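Four goals down and I still didn't go home

February 27, 2025

I said in my last post that I was going to stop writing about water polo until the season was over, so apologies to anybody who took that as a promise. We played Merargate away and I have things to get off my chest.

For those who skipped the earlier posts: I swim (slowly) and play (badly) for the Lullham second team, and when I'm not picked I go along anyway and shout. I wasn't picked for this one. I had a cold the week before and missed both training sessions, so fair enough, although I did go on about it quite a lot in the car.

The Merargate pool is a funny old place. It's shallow at one end, which means their keeper can more or less stand up for half the match, and ours can too after we swap. It's also boiling hot in the seats. I took my coat off, then my jumper, and ended up sitting there in an old Delaunay Swimming Club T-shirt with a hole under the arm, which got me some looks from the home parents.

We started terribly. They won the first swim-off, scored from it, then scored again on a counter while two of ours were arguing with the referee. By the end of the first quarter we were four goals down and I'd eaten all my sandwiches. The second quarter was better, mostly thanks to our keeper, who saved a penalty with her elbow and then looked as surprised as the rest of us.
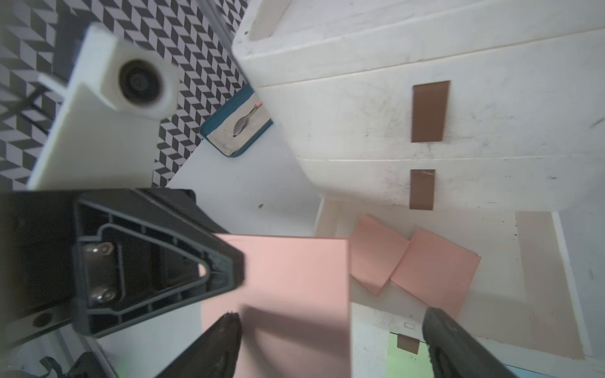
The drawers, brown tape and all.

I don't know what was said at half time but it worked. We came out and pressed properly, all the way up, and Merargate didn't like it one bit. One back. Two back. A really scrappy one off the post that went in off their own defender's shoulder – I'll take it. Going into the last quarter we were only one behind and I was on my feet with my voice going.

And then we drew level! With under a minute left! A lob from miles out that I was certain was going over the bar, right up until it dropped in. I hugged a complete stranger, and I'm fairly sure he was there for the swimming lessons afterwards.

I wish I could stop there. They got the ball back, we gave away a silly exclusion, and with a player extra they worked it round to the far side and scored with the last proper shot of the match. We had one long throw at the other end but it bounced wide. Everybody got out of the water looking shattered, both teams, and the Merargate lot clapped ours off, which was nice of them.
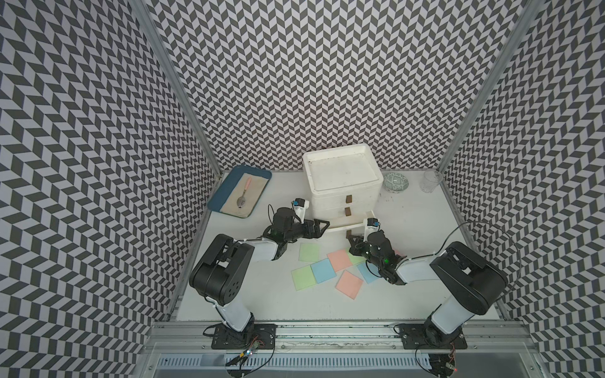
My own comeback is going less well. I swam 4000 metres in total last week, which sounds impressive until you know it was spread over four evenings, and my timed 200 was slower than it was before Christmas. The 100 I'm not even going to write down. My passing is a bit better, but my shooting arm still gives up halfway through training. I could do with arms like the two in the picture, black at the joints and white in between, reaching across the table as if it was no bother. Mine will reach the biscuit tin and that's your lot. I've started doing the band exercises from the sheet we were given in the autumn, every morning while the kettle boils, and I'll report back on whether they do anything.

Next up is Dotar at home in March. They beat us heavily in the first half of the season, but two of their best players have moved up to the first team since then, so I'm quietly hopeful. Warm-up starts half an hour before the match, the seats by the deep end are the good ones, and the vending machine is still broken so bring your own drinks. I'll be the one in the water if I'm picked, or the one with no voice if I'm not.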